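About Civach Boxing Club

We're an amateur boxing club with room for first-timers, old hands and everybody in between. On most evenings you'll find a twelve-year-old learning to skip next to a nurse fresh off her shift and a couple of our competition boxers getting ready for regionals. They all warm up together. We like it that way, and it's been that way from the start.

The club was founded by Mojtaba Kiani, who boxed as a light welterweight for most of his twenties and then found he missed the gym a lot more than he missed the bouts. He rented the upstairs floor of the old Hendriks building, hung two heavy bags from the beams and put a sign in the window. Six people came to the first session. One of them, Kam-wah Shek, had never thrown a punch in her life. She's now our head coach!

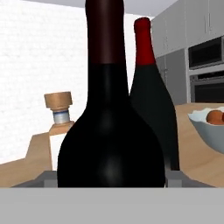
How we coach

Everyone starts with the feet. You'll spend your first few weeks on stance, balance and moving around the ring without crossing your legs, and it's harder than it sounds. Then comes the jab, then the jab again, and after that we start putting things together. Kam-wah is a great believer in slow rounds – three minutes at half speed, with your partner calling the shots – and our boxers get very good at them before anybody picks up the pace.

Sparring is always optional. Plenty of our members have trained here for years and never done a single round of it, and they're as much a part of the club as the people who compete. If you do want to spar, you'll need a coach's okay, a fitted mouthguard and headgear. We match by weight and experience, and a coach is in the ring or on the apron the whole time.

Our four regular groups are:

Juniors (ages 10 to 15). Footwork, skipping, pads and a lot of games. No contact to the head.

Beginners. Sixteen and up, no experience needed. You can join at any point, and gloves are there to borrow.

Open gym. For members who know their way around and want bag time, with a coach on the floor to help.

Competition squad. By invitation. This group trains the hardest and travels the most, and they'd be the first to tell you how much they owe to everyone who holds pads for them.

The gym

We moved to our present home on Nernora Street when the upstairs floor got too crowded to swing a rope. There's one full-size ring, a long row of bags, a strength corner and a proper changing room with hot showers (the old place had one sink, so this still feels like luxury). The windows open all the way along the street side. In May we keep them open right through evening training, and people walking by stop to listen to the bell.

The ring itself came secondhand from a club that was closing down. We carried it up the ramp in pieces and put it together over a long weekend, with a good deal of arguing about which way the corner posts went. It has been re-canvased since, and the ropes are new.

The Zideck Cup

Our home show is the Zideck Cup, held every spring in the high school gymnasium. It's named after the family bakery that fed our boxers after weigh-in at the very first one, and still does. Last time we had 975 people in the building, our biggest crowd yet, and the noise when our juniors walked out was something to hear. Clubs come from all over the state. A few of our own boxers make their debut there each year, in front of their parents, their teachers and what feels like half the neighborhood.

We also take the squad away for a training camp every summer. It's four days of early runs, shared sparring with the host club and very large dinners. Boxers pick up so much from working with people they don't see every week – different rhythms, different guards, southpaws who really know what they're doing. They always come home tired and full of ideas.
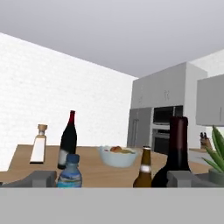 Come and see us

Your first two sessions are free. Wear something you can move in, bring water and a towel, and turn up ten minutes early so a coach can show you how to wrap your hands. Parents are welcome to stay and watch the juniors from the benches.

If you used to box and you're wondering whether it's too late to come back, please come back! We have members who stayed away for twenty years and picked up their jab again in an evening. The lungs take a little longer.

Doors open at 5:30 p.m. for juniors and 7 p.m. for adults.

Last updated: May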